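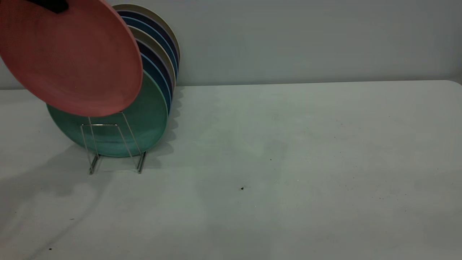
Plates in a wire rack – sounds like nothing to write up, but I was chipping one every few months untill I sorted out how I load the thing. No special kit needed. A cheap wire rack, a clear bit of worktop, a tea towel. Mine are all different colours, pink, green, a couple of navy ones, tan at the back, and they go in standing up with the rims just fanned out past each other so I can see which is which and grab the right one. Same method works for plain white, you just lose the colour trick.

Reading time: 3 minutes

Before you start

Clear the worktop first. Properly clear, kettle shoved back, post gone. You want room for the rack plus one plate lying flat beside it. Put the rack where both feet sit level. If it rocks, fold a bit of card under the low side. Mine rocked for a year at the Pendholm flat and I blamed the plates.

Check the wires too. Thin ones bend if the rack's been rammed in a cupboard. Ease them back by hand, slowly, no pliers.

Loading it

1. Sort by size. Biggest at the back, small side plates in front.

2. Wipe the bottom edge of each plate. Grit sits there and scratches the next one along.

3. Back plate goes in first. Hold it by the top of the rim, tilt it a touch, lower the bottom edge in until it meets the wire. Then let it lean. Don't drop the last inch.

4. Next one, same lean. All faces the same way – the minute one goes in backwards the row won't sit right.

5. Keep going to the front. Stop before it gets tight. A rack that says 12 on the box is happier with fewer if your plates are thick or have a raised rim.

6. Push gently on the front plate with two fingers. If the row shifts, take the last one out and try again.

Checking a plate

Any plate you're not sure about comes out and goes flat on the worktop, face up, good light. Look at the rim first.

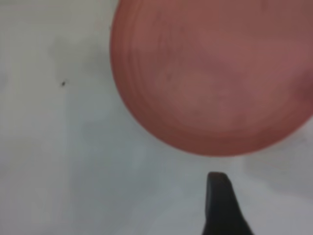 Pink plate out flat, darker round the rim.

Run a thumb right round the edge. Slowly. A chip you can't see you can usually feel. Then tap it with a knuckle if it's china – a dull sound can mean a crack, so put it to one side. Doesn't work on plastic or melamine, obviously, just bend your head down and look along the surface.

Marks on the face: bicarb and a drop of water, make a paste, leave it about 5 minutes, soft cloth, rinse. Not the green scourer. It takes the matt finish off and then every fork mark shows.

Getting it back up off a flat surface

This is where most of mine got chipped, picking up from flat. Fingernails under the rim, slips, bang. 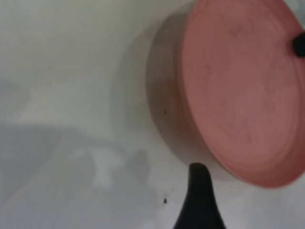 Slide it to the edge of the worktop instead, so a bit overhangs, other hand ready underneath. Fingers below, thumb on top, lift. No room to slide? Get a fingertip under one side and raise that, then take hold with the other hand before it leaves the surface. Dry hands, every time.

Back to its own gap in the rack, not just whichever is nearest. If you've closed the gap up, take 2 out from the front and start again from there. Quicker than forcing it.

Once a month tip the rack upside down over the sink and scrub the feet, gunk collects there and marks the worktop. Mine gets an extra go in October when teh big pans come out and everything has to move along.

Last updated: March 16, 2025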